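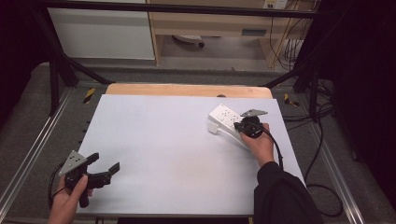

Extension lead keeps cutting out when the heater's on, is it the lead or the house?

Asked by Noreen Kavanagh in Around the House, October

Hi all, hoping someone can put my mind at rest. We moved into a 1970s bungalow in Gurnport in the spring and the back bedroom (now my sewing room) has exactly one double socket, behind the door of course, where it's no use to anyone. So I've been running everything off a six-way extension lead across the skirting board. Sewing machine, overlocker, a lamp, the iron, the phone charger, and now that it's turned chilly, a little fan heater as well.

All summer it was grand. Since I started using the heater I've had the whole lot go dead on me three times, always when I'm in the middle of something fiddly. The first time it was the fuse in the plug, which I changed. The second time was the same thing. The third time the fuse was fine but the switch on the fuse board in the hall had flipped down, and it took the landing light with it, which frightened the life out of me at 11 at night!

My sister Úna says the lead is rubbish and to buy a dearer one. My neighbour says the wiring is gone and I'll need the whole house done. The plug does feel quite warm when I've been ironing a while, I should have said that first. There's no smell and no scorch marks that I can find.

So is it the lead, the heater or the house? And is there any such thing as an extension lead that will take a heater? I'd rather not spend a fortune if it's something silly.

3 replies

Fergal Cullinane
Marked as helpful by 30 people

Hi Noreen, retired spark here, so forgive me if I go on a bit.

First things first, take the heater off that lead tonight and don't put it back. I'd say that to my own mother. The number of sockets on a lead has nothing to do with how much you can run from it. Everything goes through the one plug with a 13 amp fuse in it, and that gives you roughly 3,000 watts for the whole lot together. Look at the label underneath your heater and I'd bet it says 2,000. Your iron is probably 2,400 or more. Put those two on at the same time and you're well over before the sewing machine has done a stitch. The fuse won't always go straight away either, it can sit there getting hot for a good while first, and I'd say that's your warm plug.

A dearer lead would have the same fuse in it, so Úna is wrong there, sorry Úna! But I would bin the one you have. If it's been run hot a few times the contacts inside can get loose and you won't see it from the outside. Get a new one, keep it for the machine, the overlocker, the lamp and the charger (all small stuff, you could run those till Christmas) and plug the heater or the iron straight into the wall. If you've any lead that's on a reel, unwind it fully before you use it.

Now the third time is the one I'd want looked at. An overloaded lead should take out its own fuse, and I don't like that it was the board that went, or that a light went with it. It could be that the switch that tripped is the RCD, which covers several circuits at once and goes when there's a bit of current leaking somewhere. Irons are terrible for that when they get old. Try this: if it trips again, unplug everything in the room, reset it, and see if it holds. If it does, leave the iron out of use for a week. If it won't reset with everything unplugged, leave it off and ring somebody.

Either way I'd get an electrician in to test that circuit and price you another double socket or two on the good side of the room. I can't tell you what they charge up your way these days, but it's a small job compared to a rewire, and don't let anybody talk you into a rewire without showing you test results.

Gobnait Corrigan

Same thing happened to me with a Salora heater, I just put it on a different socket and it was fine after. Are you sure you need a heater though? I wear two jumpers.

Ada Farina

Agree with Fergal on everything. I got two extra doubles put into my box room last year and I wish I'd done it when I moved in. It took a morning and the mess was one strip of plaster I had to paint over. Ask for them at table height if it's a sewing room, so much easier on the back!

One more thing, check if the iron cable is frayed where it goes into the handle end. Mine was.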